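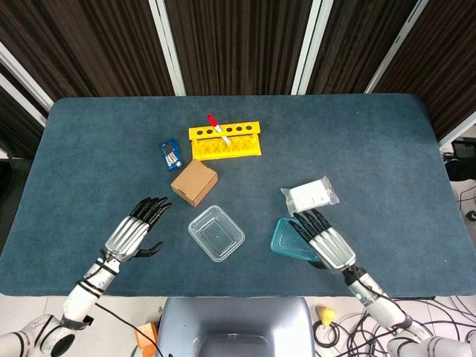

Agnese Lepik wrote to me asking whether a felt-covered table is really a good idea for sorting small stuff, or whether she'd be picking fuzz out of everything she owns by spring.

Home | Sorting | Storage | FAQ | Contact

Reading time: 3 minutes

Well, Agnese, I've been sorting on felt for years and I'd never go back! Your question is one of the ones I get most, so I've put it at the top, and the rest are below (in no order at all, sorry).

Does felt shed?

A little, at first. Mine dropped fuzz for a couple of weeks and then quit. I go over it with a lint roller on Sundays, or when I remember. It does get scuffed and you'll see lighter patches, and I've stopped caring about those.

Why not just use a bare tabletop?

Noise and rolling, mostly. A battery on a hard table is on the floor before you've turned your head – and under the fridge if it's one of mine. On felt it stays pretty much where you put it.

What do I do with batteries still in the package?

Leave them in there! I like a blister pack with a clear front, so you can see what you've got. Mine go in the drawer standing up, card side to the back. Loose ones get a small box of their own, and please tape the ends of any nine-volts.

Are clear food containers OK for parts?

I use them for nearly everything. Wash them, let them dry overnight, and keep the lid with the container even while you're sorting. I once ended up with a whole bag of lids and nothing to put them on (I'd moved in July and packed like a maniac). A colored lid is handy too: teal for electrical bits, say, and clear for sewing.

What's a test tube rack doing in a sorting kit?

Holding tubes of beads, needles, seeds, tiny screws, whatever you like. One tube with a red cap is easy to spot across the room, so that's what I'd use for the thing you're always hunting for. I bought my first rack for seeds and it's been on the table ever since. Bright yellow is great, you can't lose it.

Should I take things out of their plastic bags?

Only if you're about to use them. A sealed bag keeps the dust off and it's one less thing to wipe. If you can't tell what's inside without squinting, stick a label on it.

How many things should be out at once?

Fewer than you think. I tried doing a whole box of 200 odds and ends in one evening and went to bed with the table still full. Now I take out a handful, find homes for them, and go get the next handful.

Do small cardboard boxes count as storage or clutter?

Depends on the week. If it closes properly and I've written on it, it's storage. I had 28 of them at one point, all closed, all blank, and I had to open every single one to find a fuse.

Can I send in a question?

Sure, please do! Use the contact page. I'm slow over the holidays but I do read them all.

Filed under: Small Stuff, Tables & Trays, Reader Questions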